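Portes ouvertes à Cendport : deux bras et beaucoup de patience

Le bâtiment date de 1928 et servait autrefois d'entrepôt. Stodbridge y a installé son atelier de robotique, au bout d'un couloir où les visiteurs patientent par petits groupes. Trois mille personnes s'étaient inscrites, 2 502 sont venues.

Hậu Võ dirige les démonstrations. Il parle peu, vérifie un câble, relance le programme. « Le tissu, c'est le plus pénible, dit-il. Une pièce de métal garde sa forme. Un linge, jamais. » Son équipe travaille sur le sujet depuis mars.

Le système s'appelle Ismail. Derrière la rambarde, les questions portent surtout sur le prix et la vitesse. À la première, Hậu Võ ne répond pas. À la seconde, il admet qu'un humain va bien plus vite — pour l'instant.

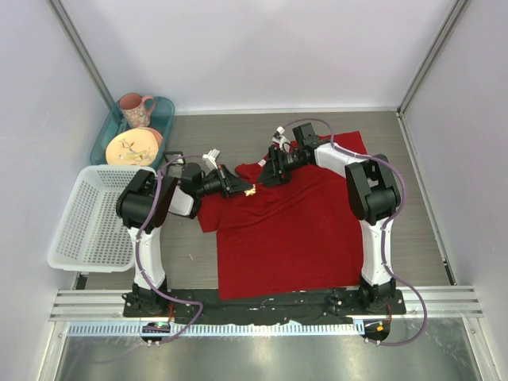 Les deux pinces d'Ismail au-dessus d'un tissu rouge, dans la cellule de démonstration.

Une enfant demande si la machine sait aussi faire la vaisselle. « On y travaille », répond l'ingénieur. La prochaine visite aura lieu sur le site d'Irnthorpe, plus petit, où les groupes seront limités. L'inscription se fait à l'accueil de l'atelier.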